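Nerea Toledo
Five weeks with the Zondamer sim kit from Hirix. Posting my notes as a thread for anyone deciding whether to pay for it before the end of the financial year.

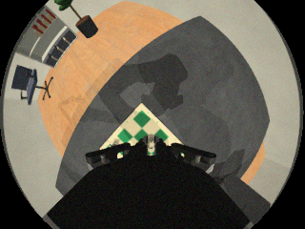 What you get: a simulator licence, one arm model, one two-finger gripper model, a wrist camera view and a set of ready-made tasks. I've spent nearly all my time on the chess one. Pick up a piece, put it on a named square, go back to the start pose.

Price was $834 for a single seat. No hardware included. If you want the real arm you buy that separately and I haven't.

Install took me an afternoon. The installer wants a newer graphics driver than it says on the product page. Update that first and save yourself the error messages.

The wrist view is fisheye by default. Straight lines bend a lot near the rim. You can switch to a normal lens in the camera settings, but the supplied task scripts expect the fisheye, and two of mine broke when I changed it. I went back.

Shadows are on by default too. The arm and gripper throw a big dark one over the table. My first square detector kept getting confused by it. I turned shadows off to get the thing working, then turned them back on and retrained. Took longer, works better.

Numbers, for those who asked. Out of 42 placement attempts with the supplied controller, 31 finished with the piece on the right square. Most of the misses were on the squares closest to the arm, where the fingers block the camera's view of the board.

You can open the fingers less on approach, which helps with that. The setting is called grip_clearance and it's in the task file, not the robot file. The manual has it in the wrong place.

Support: I emailed twice. Aurelio Nieto answered both, one the same day and one after the long weekend. He says the manual fix is coming in July.

Things I don't like. You can't move the furniture in the room without editing a text file by hand. The colour of the board is locked in the basic licence. Undo only goes back one step.

Things I do like. It starts fast, resets fast, and the log files are readable.

Amparo Vidal asked if it suits a high school robotics class. Years 11 and 12, yes, if someone on staff knows a bit of Python. Younger than that I'd look elsewhere.

I'll keep my seat for now. Next up is the drawer task. I'll add to this thread when I've done it.

© June 2025 Nerea Toledo | Contact | Back to top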